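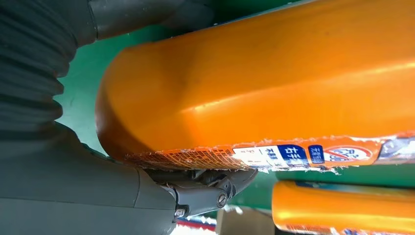 # Solleck

Small glossary and test set for checking machine translation of everyday legal letters, Danish to English. I started it in March after running one rental notice through three different engines and getting three different deadlines back (fun for me, less fun if you're the tenant!).

## What's in it

- `pairs.tsv` – 500 sentence pairs, one per line, source first
- `terms.tsv` – 39 terms I'd call risky, with the English I prefer and a short note
- `hard/` – 100 sentences pulled out of the main file because every engine I tried made a mess of them

The sentences come from letter templates I wrote myself, set in a made-up town called Dodport with a landlord called Stougaard, so there are no real addresses or case numbers to worry about. I did the English side by hand, then went back over it a month later and changed a lot of "shall" to "must". A few are still stiff. If one bugs you, open an issue and paste the line.

## Scoring

I use a little script called Inier. It looks for the terms first and only then at the whole sentence, so a smooth translation with the wrong word for "notice" still scores badly. Run it like this:

`python inier.py pairs.tsv output.txt`

Your output file needs the same number of lines as the source. Blank lines count as wrong – I went back and forth on that and left it.
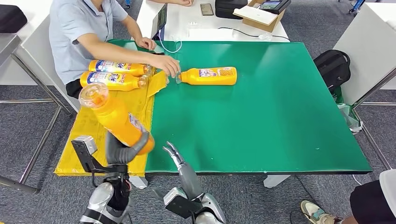

**Can I train on the test sentences?**

Please keep them out of training. If you want something to tune on, use `terms.tsv`, and say so when you post a score.

## Known problems

- Dates are all written day first in the source, and Inier doesn't care if your engine flips them. It should.
- Two spellings of "subtenant" are accepted, with and without the hyphen.
- Nothing in here covers court forms. I'm not a lawyer, and a good score doesn't mean an engine is safe to use on one.

## License

CC BY 4.0 for the data, MIT for the script.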